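Ticket 811: Music video drops to 480p and audio drifts on artist page
Product: Prelis web player
Opened by: Zuzanna Rutkowska, Geum Records (digital)
Priority: High
Status: Resolved

Original report

We posted the new Disholm video to the band's artist page at 9:00 this morning. The single goes to country radio this week and the page is linked from the press release, so most of our traffic is landing there.

Two problems. The video starts in HD and falls to 480p after the first chorus, then stays there. Also, the vocals are ahead of the picture by the end of the song. You can see it clearly on the last close-up of the singer. The same file plays fine on my desktop and on the band's own channel.

Chrome and Safari, office network and home network, same result. I have cleared the cache on both.

Zuzanna

Reply from Jesov Support, 10:20 a.m.

Thank you for the report. Please send:

The page address
The master file name and frame rate
Whether the video was uploaded through the dashboard or by bulk import
The time in the song where the quality drops

Reply from Zuzanna Rutkowska, 10:45 a.m.

Address sent by private note. The file is disholm_main_v3.mov, 23.976 frames per second, ProRes, stereo audio at 48 kHz. It was a bulk import along with the lyric video and the acoustic version. The quality drop is at 87 seconds every time.

The acoustic version has no problem. The lyric video drops too, but I can't tell if it drifts because there is no one singing on screen.

Reply from Jesov Support, 11:30 a.m.

We can reproduce both issues on the main video.

The quality drop: the 1080p copy is incomplete. The encoder stopped writing 1080p segments at 87 seconds and marked the job as finished. When the player asks for the next segment it gets a 404, tries 720p, gets the same thing, and settles on 480p. This is not a bandwidth problem on your side.

The drift: still looking. Please do not delete the original upload, as we need it for comparison.

Reply from Zuzanna Rutkowska, 11:50 a.m.

Understood. Can we at least swap in a working copy? The band's manager has called twice and there is a radio station in Tulsa that wants to embed it this afternoon. If I upload again, does the embed code change? It has already gone out to 42 stations.

Reply from Jesov Support, 12:15 p.m.

The embed code does not change if you use Replace Source on the existing video. It does change if you make a new entry, so please use Replace Source.

Steps:

1. Open the video in the dashboard and go to Files.
2. Choose Replace Source and pick the same master.
3. Set Frame Rate to Match Source. The bulk import sets this to 24, and we now think that is the cause of the drift.
4. Leave the page open until the status reads Ready.
5. Check 1080p by hand from the gear menu, past the 87-second point.

The view count and comments will stay as they are.

Reply from Zuzanna Rutkowska, 1:40 p.m.

Done. It sat at 90 percent for a long time but went to Ready in the end. 1080p now plays to the end and the vocals line up on the last close-up. Checked in Chrome, Safari and on my phone.

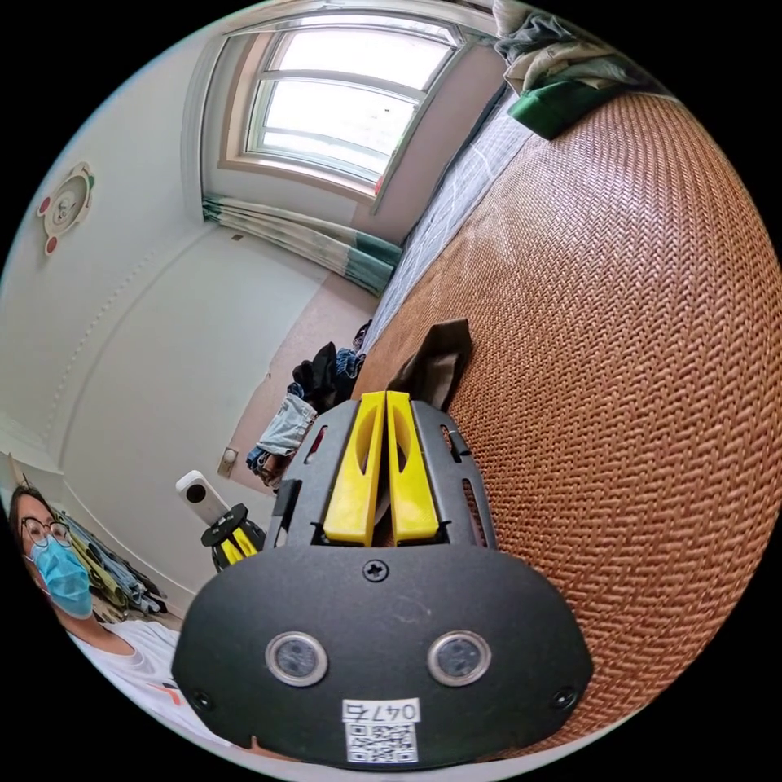

The lyric video is still dropping to 480p. I used the same steps on it and got "Source locked by another job" at step 2. The acoustic version I have not touched. Should I replace that one as well, even though it plays fine?

Reply from Jesov Support, 2:10 p.m.

The lock on the lyric video was left over from the import. We have cleared it. Please try again.

On the acoustic version: it was delivered at a true 24 frames per second, so the import setting matched it and there is nothing to fix. Leave it alone.

Reply from Zuzanna Rutkowska, 2:55 p.m.

Lyric video replaced and playing in 1080p all the way through. Tulsa has the embed up and it looks right on their site.

One request before you close this – please have the import show an error when a copy is incomplete. All three videos had a green check this morning and I had no reason to look further.

Reply from Jesov Support, 3:20 p.m.

Agreed. We have logged that with the Prelis player team, along with a change to make Match Source the default for bulk imports. Both are planned for the October release. Until then, please set the frame rate by hand on each import.

Status changed to Resolved. Replying to this ticket will reopen it.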